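Torkent Computer Reuse Opens Second Repair Room, Will Send Refurbished Desktops to 29 Libraries

Feb 27, 2018

Torkent Computer Reuse is thrilled to announce that its second repair room is open, and that the spring round of its library program is the biggest one yet! Over the coming months, refurbished desktop computers will go out to 29 small-town libraries, many of which have been getting by with a single public machine (and a very long sign-up sheet).

The new room is in the old Sorel shoe warehouse, two doors down from our first shop on Dollent Street. It has good light, wide doors for pallets and a loading dock we no longer have to share. Last year we took in 1,318 used desktops from offices, schools and households. Plenty of them had years of work left in them once they got a clean drive, more memory and a fresh operating system, and we simply ran out of places to put them.

"I grew up doing my homework on a library computer, so this one is close to my heart," said Fatima Haruna, director of Torkent Computer Reuse. "People come in to apply for jobs, print a tax form, write to their grandkids. They shouldn't have to wait an hour for a machine that takes ten minutes to start."

Libraries in the spring round will receive up to 3 desktops each, along with keyboards, mice and monitors. Every computer is wiped and tested before it leaves us, and each library gets a phone number that reaches our own bench, where the person who picks up can look up that exact machine. Setup visits are included for any library within 62 miles of the shop.

The Radonjić Family Fund is covering shipping for the whole round, and we could not be happier to have them with us again. Their support also pays for our evening repair class, which moves into the new room this spring. The class is free and open to adults and to teens 14 and up. No experience needed, just curiosity and closed-toe shoes! Students begin with cleaning and memory, go on to drives and power supplies, and finish by putting together a computer that goes out with the library shipments.

We are still taking donations of working or non-working desktops. Please bring the power cord if you have it. We can't accept tube monitors or printers.
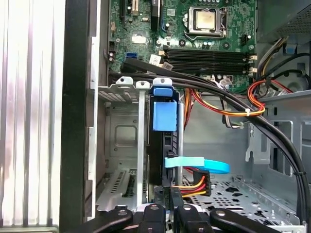
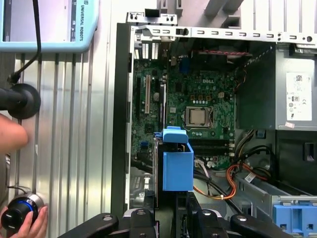
Desktop computer, side panel off.

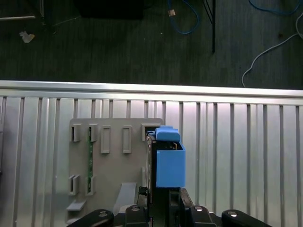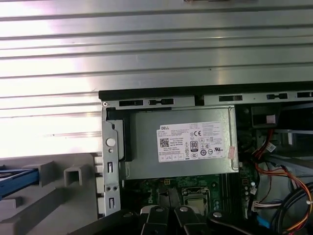 Librarians who took part in last year's round have been writing in as well, and one of them asked that we pass along to newcomers that the evening hours fill up first once the new computers arrive, so it pays to work out a sign-up system before delivery day, and that the help line really does get answered on the second ring.

Contact: Torkent Computer Reuse, Press Desk, Dollent Street | © 2018 Torkent Computer Reuse | Back to top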